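Planned shutdowns and how production comes back
Handout 9, Introduction to Offshore Operations
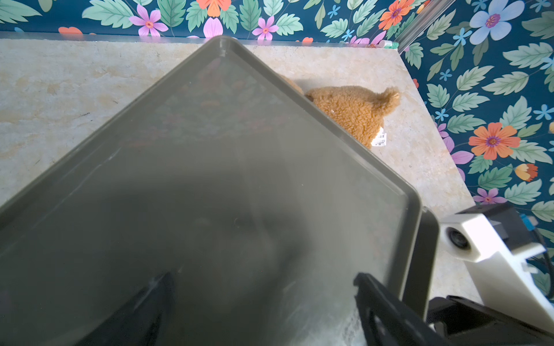 Plastic tray, grey-green, raised rim.

Right, last time we got as far as the export pump and I promised we'd do shutdowns next, so let's do shutdowns. I worked offshore for years before I started teaching and I still think this is the part of the job that people on the beach understand least. They see a line on a chart drop to zero and assume something has broken. Most of the time it was in the diary two years earlier.

Words first

A planned shutdown (you'll also hear turnaround, or TAR) is a stretch when you stop the plant on purpose to do work you can't do safely with oil and gas in it. An unplanned shutdown, or trip, is when the plant stops itself or somebody hits the button. A slowdown is in between: you keep flowing, but less. Please don't mix these up in your coursework! A few of you did last year's paper for practice and called everything an outage.

The one we'll follow is the Jangate field, produced through a floating vessel called the Plodness. Six wells, all on the seabed, two of them with electric pumps down the hole. Oil goes to a shuttle tanker, gas is used for fuel and the rest goes back into the reservoir, and the water gets cleaned up and put over the side. It's the water that causes all the fuss here.

Why the water plant sets the date

Old fields make more water than oil. When Jangate started up there was hardly any, and the cleaning kit was sized to suit. Now 40 per cent of what comes up the risers is water, and the hydrocyclones (the things that spin the oil droplets out, see handout 4) are working flat out. If they can't keep up, you can't discharge, and if you can't discharge you have to choke the wells back. So a small package at the back of the deck ends up deciding how much oil the whole field makes.

The plan for the November shutdown was 26 days. On the list were new liners for the hydrocyclones, an inspection inside the main separator, recertifying the relief valves, and swapping a valve on the flare line that had been passing for ages. The contractor, Probert, had the separator job and that one was on the critical path, meaning that if it slips a day, everything slips a day. The liners weren't. You could have been two days late on those and still started up on time.

Have a look at the schedule on the course page and find the float on each job. We'll go through it in class, so do bring it, printed or on a laptop, I'm not fussy.

Getting it all stopped

Stopping is slower than you'd think. Roughly in order: shut in the wells, push dead oil or diesel through the subsea lines so they don't block with wax or hydrate while they cool, bring the pressure down, drain, flush, purge with nitrogen, then isolate. Only after all that, and a gas test, does anyone open a manway. On Jangate the lot took three days, and those three days are inside the 26, which people always forget when they work out how much time there is for the real work.

Coming back, one bit at a time

You never open every well at once. I can't say this often enough. First you leak test with nitrogen and take the air out. Then you bring on one good strong well, one without a pump, and let it warm the lines and fill the separator. You watch the levels, you watch the oil in the water, and you leave it alone until it's steady. Then the next well. The pumped wells come last, as they hate being stopped and started and a burnt-out motor means getting a rig in.

At Jangate they had four wells back fairly quickly and then sat there for 9 days with the other two closed, waiting for the water numbers to settle. The company's update said output was "resuming gradually", which was perfectly true, and a news site turned it into a failed restart. It wasn't! It was a ramp-up, and a fairly tidy one.

The Dadeck comparison

Dadeck is the field next door, with its own platform, and it gets dragged into every discussion of Jangate. It had a shutdown the same season and came back to full rate much faster. Before you decide they're cleverer over there, remember it makes very little water and its wells are drilled from the platform, so there are no long cold lines on the seabed to warm up.

For next time

Read section 2 of the course book, the part on hydrates. Then write me half a page on this: if the hydrocyclone liners had turned up late, which wells would you have opened first, and why? I want your reasoning more than the right answer. Leave it in the tray outside my office or send it by email, before noon please.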